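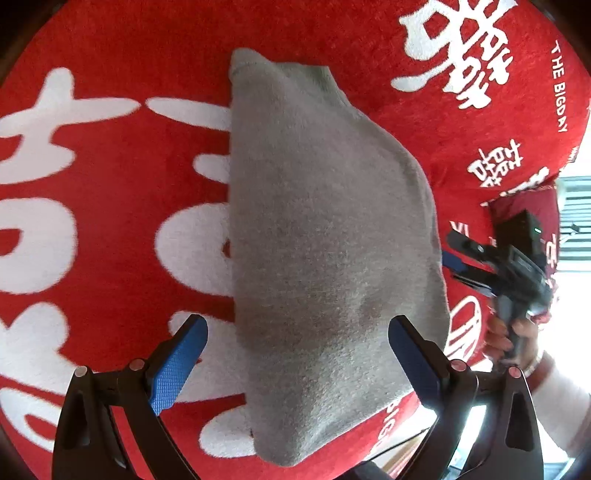 Print | E-mail this thread

Folding on a plush blanket, yes or no?

jelell_206
I fold everything on the bed, right on top of my red plush blanket, and the soft gray stuff just grabs it. Corners never line up! Does anybody else fight this?

westelporch
Move to a table. Fuzzy on fuzzy is a losing game – I gave up after 6 tries one Sunday.

sidanness
Disagree with westelporch. The grip is the good part, the bottom layer stays put while you bring the top one over. On my table it all slides off.

jelell_206
But then the under layer sticks out at the corner and I start over.

sidanness
So tuck it under and move on, it's going in a closet :)

westelporch
Nope, a crooked fold bugs me every time I open the door. Fold in half, smooth from the hem, then in half again. On a TABLE.

jelell_206
OK ok, trying the table tonight.

Replies: 6 | Views: 922 | Shares: 0

We use cookies. Accept | Settings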